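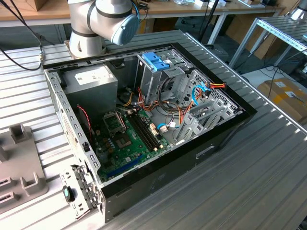

4.2 Inspecting the Open Chassis Before Installation

This section applies to full-size desktop towers received by the Prirkstead workshop for refurbishment. It must be completed before a processor or memory is installed. Technicians who have not yet removed the side panel should return to Section 4.1.

Before you begin

Disconnect the power cord and all external cables. Press the power button once and hold it for several seconds to discharge any remaining current. Put on a grounded wrist strap and keep it on until the panel is back in place.

CAUTION: Do not open the power supply unit for any reason. Units that are damaged or noisy are to be replaced whole.

CAUTION: The inner edges of the sheet metal may be sharp. Lift the case by its outer surfaces only.

Procedure

1. Lay the tower on its side with the open side facing up. The case should rest flat on the worktable without rocking.

2. Read the specification label on the power supply and copy the model and rated output onto the work order. If the label is missing or cannot be read, set the unit aside for testing.

3. Examine the processor socket under a bright lamp. With the retention frame lifted, look across the socket from two directions for bent contacts, dust, or traces of thermal paste. Do not touch the contacts.

4. Check that both memory slots are clear. Loose dust may be removed with short bursts of air, with the can held upright.

5. Follow the orange, yellow, and black power wires along their full length. Reject any bundle with cracked insulation or a loose connector.

6. Confirm that the blue SATA cable is free of sharp folds. Move any loose power connector away from the rim of the case so that it will not be pinched when the panel is closed.

7. Operate the blue drive-release latch. It should move by hand and return to its position. A Skalletti replacement latch may be requested from the parts room.

8. Make sure that the expansion-slot covers are seated. Keep any cover you remove in the parts tray with the work order.

NOTE: Cables are not to be tied at this stage. Final routing is covered in Section 4.5, after the drives have been fitted.

Recording the inspection

Enter the results on Form 23 and sign it. Completed forms go to Ornella Colombo at the Citholm office. Questions about rejected parts should be directed to Anas El Ouafi.

If any step cannot be completed, attach a yellow tag to the case and do not proceed to Section 4.3.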